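3.2 Storage and presentation of the parts

The second part of the project dealt with how pushbutton components are kept at the work table before assembly. In the first version all parts were stored in one deep drawer, and finding the right operator for a given contact block took longer than fitting it. Fiifi Agbenyega proposed moving the parts to open bins placed directly on the table. Fidelina Carhuamaca drew up the table layout and the parts list.

The table was covered with brown paper and marked with a grid of dark blue tape. The grid gives each bin a fixed position, so a bin that has been removed for refilling can be put back in the same place. The bins are blue plastic with a slanted front. A white sheet was laid on the floor of each bin, as small gray and black parts were hard to tell apart against the blue. 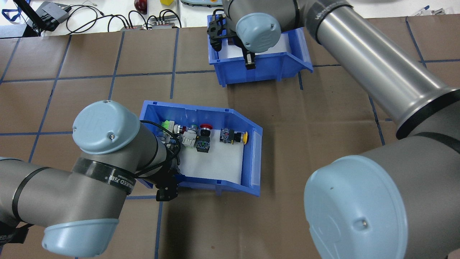 Figure 5. Work table with tape grid and lined bins. The central bin holds button units with green, red and yellow operators.

Parts of different types share a bin when they belong to the same panel. The emergency stop is kept with the ordinary buttons for this reason, although its mushroom head takes up more room. Sorting by color was considered and dropped, because the panel drawings from Nelport list parts by position and give the color only in a note.

Parts are placed toward the back wall of the bin. The front lip stays clear for the hand or tool reaching in. Units that do not stand on their own may be laid on their side. A transparent label holder at the front of the bin takes the card with the panel number.

The layout was used for 37 panels in May. Two problems were recorded. The paper cover wrinkled where bins were dragged instead of lifted, and the tape lines had to be laid again. The lining sheets also slid forward when a bin was tilted. Double-sided tape under the back corners of the sheet corrected this. The remaining stock, some 348 parts, is still in the drawer and is listed in Appendix B.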